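Filed under: Short Reads / Fiction

The Pirnley Bus

My aunt Silvana Queiroz left me her house in Isham and one instruction, which was to feed the man on the Pirnley bus. That was the whole note! No name, no menu, just feed him, in her awful slanty handwriting.

So on Wednesday I made four cheese sandwiches (I panicked, I didn't know how hungry he'd be) and stood at the stop outside Vikon Shoes like somebody waiting to be arrested. The bus pulled in. Three people were on it and none of them looked like they knew my aunt.
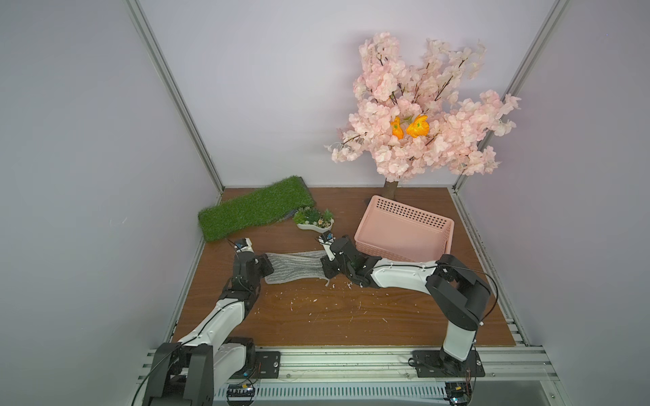
"You're the niece," said the driver. She was a tiny woman with a name tag that read Sze-wing Hung. "He gets on at Lins. Sit down, you're letting the cold in."

I sat. We rattled past the quarry and the closed-down pool and I ate one of the sandwiches out of nerves – okay, I ate most of one. At Lins an old man climbed up with a cane and a paper bag, took the seat across from me and held out his hand without even looking over.

"Cheese?" he said. "She always did egg."

"I can do egg," I said, way too fast.

He chewed for a good long while. Then he opened the paper bag and gave me a pear, and I understood that this was the other half of the deal, and that my aunt had been eating pears on this bus for years and had never said a word to any of us.

I took it home and ate it over the kitchen table, standing up, with my coat still on. 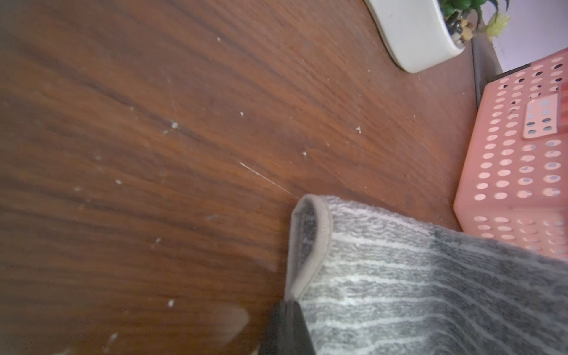 Specks on the wood, and a striped towel.

Next week I made egg. He said it needed salt.

Back to top | Contact the editors | © Short Reads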